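Budgeting a second teardown cell — what did we forget?
Reading time: 4 minutes

stimmont_bench
We take apart retired office desktops at Estmont and sort what comes out: drives, memory, CPUs, supplies. One arm cell is running now and I have to hand in a plan for a second one by November. My first list was arm, gripper, controller, slotted table, fixtures. My boss looked at it and asked what I left off. I said nothing, and then spent the evening thinking of things. What did you forget the first time?

torx_and_tea
Spare fingers. Buy them with the gripper, on the same order, or you will be filling in a second purchase request while the cell sits there. Also cable management for the arm itself. Ours snagged on everything the first month.

greybox77
Integration hours. People budget for hardware and then treat the programming as free because someone on staff does it. Put it on the sheet as a line. We got 4 case models working in year one and every one of them took longer than the quote from Chang said.

stimmont_bench
The first cell had no integration line at all. It just ate my time. How do you estimate it per model?

greybox77
By how many things you want out of the case. Drives in caddies are one job. Memory is another. Cables are their own job, and I would double whatever number you have for those.

pallet_jack
I'll be the one to disagree with the whole thing. At 1,000 machines a year I would not buy a second arm. A person with a driver clears a tower faster than any cell I have seen, and the person doesn't need a fixture printed for each chip size. Put the money into benches and decent lighting.

torx_and_tea
Depends what the cell is for. If it's only throughput, sure. If they need each drive pulled and logged the same way every time, I can see it.

pallet_jack
A person can scan a barcode too.

stimmont_bench
Both fair. The logging is most of the reason, and the second cell is meant for towers only so the first can stay on small form factor. I'm not trying to replace the bench people. They do the cables before a case goes on the table if it's a bad one.

Prulbridge_Ned
We lease from a dealer instead of buying. 5 year term, service included, and the arm gets swapped if it dies. Costs more over the term but it comes out of a different budget, and at our place that decides it.

greybox77
Read the lease on grippers before you sign. Ours covered the arm and called the gripper a consumable.

torx_and_tea
Can you post what the work looks like on the current cell? Hard to say much about fingers or reach without seeing how deep the bays are.

stimmont_bench
Sure. Same type of tower in both, drives in blue plastic caddies, lower bay and upper cage.
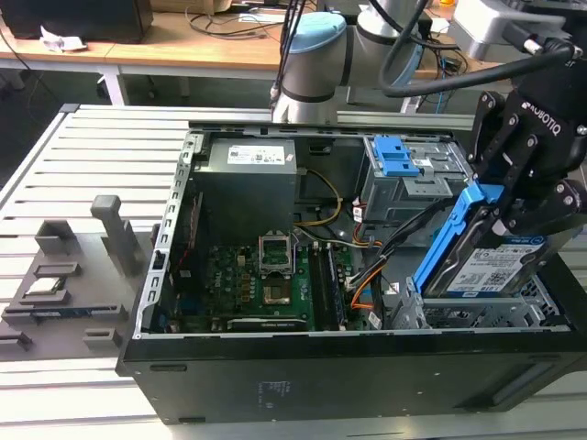
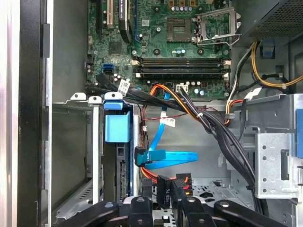 Questions I have after all this

stimmont_bench
1. Longer fingers or a different approach angle for the lower bay? Longer fingers are cheap next to anything else on the list.
2. Is a wrist camera enough on its own, or do I pay for a fixed one as well?
3. Print the parts fixture in-house again, or have it machined?

torx_and_tea
Approach angle first. Longer fingers flex, and with that much cable through the middle of the case you want to know where the tips are. I'd try it on the cell you have before putting any money against it.

greybox77
Get both cameras. The wrist one is fine for finding a caddy and no good for working out why a pick failed once the fingers are down in the bay. The fixed one doesn't have to be expensive.

pallet_jack
Still think you're buying a slow employee. But print the fixture. You'll change the layout 4 times before you like it, and machined parts make that hurt.

Prulbridge_Ned
Seconding print. Keep a spare on the shelf and charge the filament to supplies.

stimmont_bench
OK. Adding spare fingers, the fixed camera, integration hours per case model with cables as a separate line, and a lease quote to put beside the purchase price. I'll ask about the gripper wording. If anyone has a sample service schedule they can share, send me a message.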